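Prillasport: development team meeting
Minutes, April, Monday 10.00

Present: Efren Talavera (chair), Arnel Galang (design), build, art, sound, testing.
Apologies: community and web.

1. Minutes of the last meeting
Agreed with one correction. Under item 4 the name of the second boat should read Tagle, with one g and no s.

2. Build status
The current build runs on all three target machines. Loading from the harbour menu to the first race is slower than the last build on the oldest of them. Build thinks the crowd textures are being read twice. A fix is in but has not been merged, as it breaks the replay screen.
Action: build to merge once replays work again, and to tell testing the same day.

3. Race design
Arnel presented the revised Indby course. The reef shortcut is now open only at low tide, so players have to look at the tide clock before choosing a line. Art asked whether the clock could be larger. Arnel said it could, but it would cover the wind arrow on small screens. It was agreed to try the clock in the top left corner and leave the arrow where it is.
The ghost boats still steer into the second buoy. Arnel has put this down to the new wake values and will go back to the old ones for the playtest build.
Action: Arnel to send both versions of the course to testing.

4. Playtest results
The open playtest had 1,221 players, of whom 191 finished the full cup. Testing has read all the comment forms. The most common complaint was that capsizing ends a race outright. Sound noted that many players also turned the music off in the menu and could not find how to turn it back on.
Efren asked for a recovery option in the easy mode only. There was some disagreement. Arnel would prefer it in every mode, with a time penalty. It was left that both would be tried and the matter brought back to the next meeting.
Action: testing to draft a short form on capsizing, no more than one page.

5. Equipment
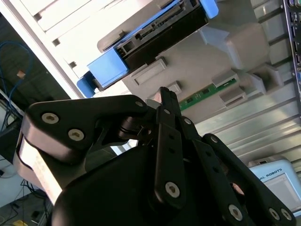
Open computer chassis, with black gripper in front

Efren went through the hardware list. The second test machine needs more storage before the next round of builds. Arnel asked for two more controllers, as the pair in the design room are shared with sound.
Action: Efren to order storage and controllers.

6. Leader boards
The Trerko leader board holds 1,744 entries, including duplicates from the first week. Web has asked in writing whether to clear it at launch. Agreed to clear it and keep a copy. The public page will show the top 200 times per course, and players outside that will see their own place only.
Action: web to put a notice up before the board is cleared.

7. Any other business
Sound needs the final list of course names for the announcer recordings. Art to supply.

Next meeting: same time, in the design room.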